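Wie viele Demos braucht man wirklich für eine Sortieraufgabe mit zwei Armen?

Golis
Bei uns sollen Badeschlappen paarweise in eine Acrylbox gelegt werden. In der Anleitung zu Wendenance steht, 33 teleoperierte Durchgänge reichen. Das glaube ich nicht. Wir haben 43 und die Policy greift immer noch daneben, sobald ein Paar schräg liegt. So sieht eine Ausgangslage aus:
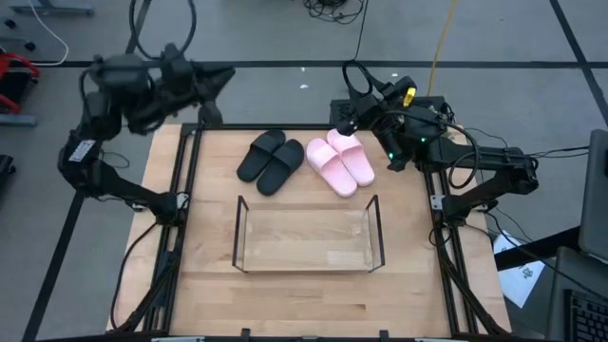
Schwarzes und rosa Paar, Box noch leer

Liegt es an der Menge oder an den Daten selbst?

Leroletti
Mach 100, dann geht das. War bei mir auch so.

Zakaria
»Mach 100« hilft hier wenig, wenn alle 100 gleich aussehen. Ich habe schon Datensätze mit 1.000 Episoden gesehen, die nichts taugten, weil das Objekt jedes Mal an derselben Stelle lag. Die Zahl aus der Anleitung würde ich auch nicht ernst nehmen – da steht ja nicht mal dabei, wie getestet wurde.

Schau dir lieber die Handgelenkkamera an. Bei dir liegen die rosa Schlappen nebeneinander, beide Spitzen in dieselbe Richtung, und direkt vor dem Greifer ist noch etwas Schwarzes:

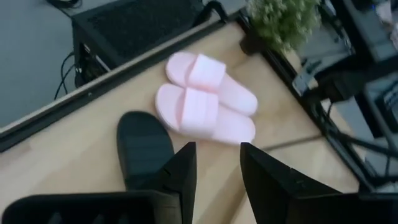

Kategorie: Datenaufnahme / Greifer

Schwarze Finger vor einem schwarzen Objekt, dazu eher trübes Licht. Ob das Modell die Kante da sauber trennt, würde ich bezweifeln. Also mehr Licht, Paare verdrehen, auch mal überlappen lassen, und ein paar Startlagen komplett aus dem Training heraushalten. Ohne die weißt du nach der nächsten Runde wieder nicht, ob es besser geworden ist.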